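Keeping Skills in the Building: A Conversation with the Training Manager at Furukawa Linen Care
Published by the Ivel Regional Skills Office, 2026-01-02

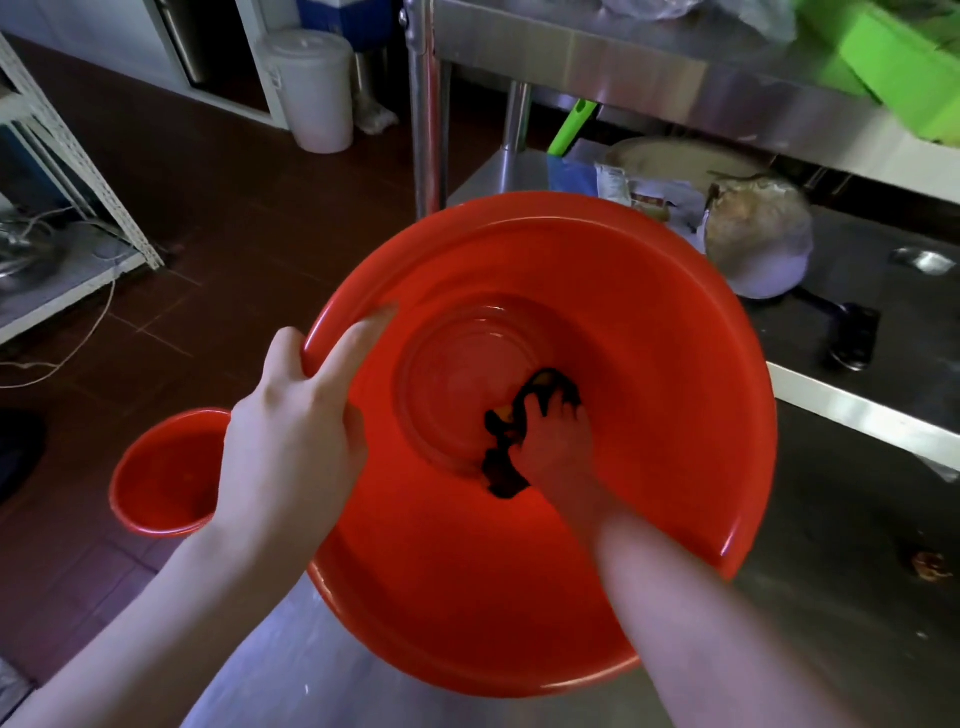
Handling a dark cloth in an orange-red basin on a steel work table.

The Ivel Regional Skills Office has supported small employers in the service trades for a number of years. As part of its review of workplace training, the Office met with the training manager of Furukawa Linen Care, a textile care business serving hotels, restaurants and private households in the Trudska district. The manager has worked in the trade for 30 years and has been responsible for staff training for the past six. The conversation covered the recruitment of older workers, the use of written records, and the support that small firms need from public bodies.

The business employs 36 people. According to the manager, the average length of service was once a source of pride and later became a concern. "We had a group of very experienced staff who were all going to retire within a few years of one another," the manager said. "Each of them knew things that were not written down anywhere. When the first two left, we found that we could not answer simple questions from long-standing customers."

The company's first response was to prepare a manual. The manager described the result as useful but limited. It ran to 267 pages and took most of a year to complete. New employees consulted it during their first week and seldom opened it again. "It was accurate, and I would defend every page," the manager said. "But a person with a tablecloth in one hand and a customer on the telephone does not look for page 112."

The manual was later divided into short task sheets, each kept at the point where the task is done. The full version remains in the office and is reviewed every February, when hotel bookings are lowest and senior staff can be released from regular duties.

Alongside the task sheets, the company introduced paired work. Every new employee spends 40 days with an experienced colleague before taking on tasks alone. The pair share a shift, a break and a production target. The target is reduced during this period, and the company carries the cost. Asked whether the owners had been reluctant to accept this, the manager replied that they had been at first. "They asked what they were getting for the money. I told them to look at what we were paying in claims for damaged items. They agreed to one year, and the matter has not come up again."

The manager was careful to point out that experienced workers do not always make good teachers. Some prefer to finish a task themselves when a learner is slow, and others find it hard to put into words something they have done for decades. The company now offers a two-day course for those who wish to take a learner, and participation is voluntary. Staff who complete it receive a small addition to their hourly pay.

On recruitment, the manager reported that the most successful hires of recent years have been people over the age of fifty who came from other fields, including catering and retail. "They arrive on time, they ask questions and they tell us when something is wrong," the manager said. "What they want from us is a schedule they can rely on."

The business also uses Plelex, a scheduling program, to match learners with colleagues on the same shift. The manager considers it adequate for this purpose but noted that it does not handle last-minute absences well. A paper list is still kept by the staff entrance.

When asked what public bodies could do to help, the manager named simpler grant applications as the first priority. The most recent form required financial projections that the company had to pay an accountant to prepare. The manager also asked that training completed at one employer be recognized by others in the region. "If someone leaves us after three years, they should be able to show what they learned. At present they have a letter from me, and that is all."

The Office is reviewing its application forms and will accept written comments from employers in the service trades until the end of February.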